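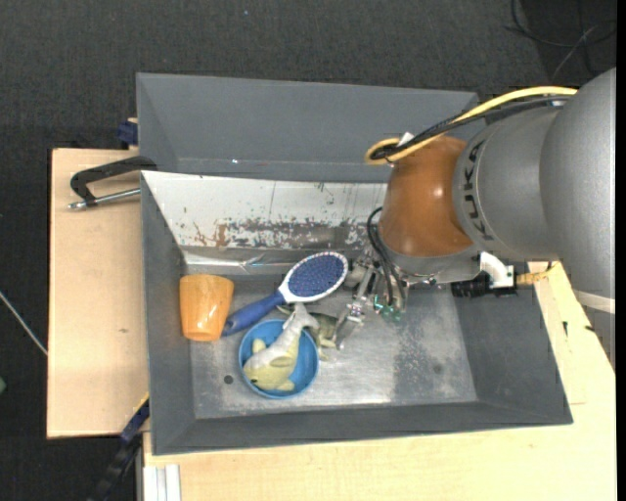

Zallia is a feature film, a gothic mystery set in a river town in the last years of steam, and we are now looking for background actors and a small number of speaking roles. The story follows a young bookkeeper who comes to the town of Rosilthorpe to settle her uncle's papers and finds that the last pages of every book are missing. Our designer wants every surface in this town to look used. The scuffed pale metal in the picture, with the scratches and the brownish stain that looks like rust, is very near to the wear he has asked for on the walls of the ferry office. Please keep this in mind when you choose clothes for your audition: plain and a little tired is better than new.

**Who we are looking for**

- 30 background actors, age 18 and over, for the market and the funeral
- Two women, 50 to 70, for the sisters Mercado (short dialogue, in English)
- One man, 20 to 35, for the ferry clerk. He must be able to row, or be ready to learn it before we shoot
- One pianist of any age, who will be seen playing

Experience is welcome but it is not required for the background. For the speaking roles we ask for at least one earlier work, on film or on stage. Student films count also.

**Dates and place**

All the shooting is in Hastholm. The background actors are needed for 10 days, and not all of them one after another. Several of these are night shoots, and by the water it gets cold – please think about this honestly before you apply. Beards and long hair are very welcome. Visible tattoos on the hands or neck can be a problem, so write to us about them in advance.

**Payment**

Background actors receive 254 euros per shooting day. The ferry clerk and the sisters Mercado receive 1,752 euros each for the complete role, rehearsals included. The pianist's payment is agreed separately. Meals are given on the set, and there is a bus from the train station in the morning and back after the last shot.

**How to apply**

Send to Lilibeth Policarpio, casting:

1. Two recent photos, one of the face and one full length, without filters
2. Your height, and your clothing and shoe size
3. For speaking roles, a video of no more than two minutes, in which you tell a ghost story you heard as a child

The last day to apply is April 23, 2021. The director, Algirdas Kivi, watches all the videos himself, so the answer can take some time. Questions about costume go to Fulvio Carbone, and questions about access to the set or about allergies go to Tullio Russo in the production office. Please write the role in the subject line of your message.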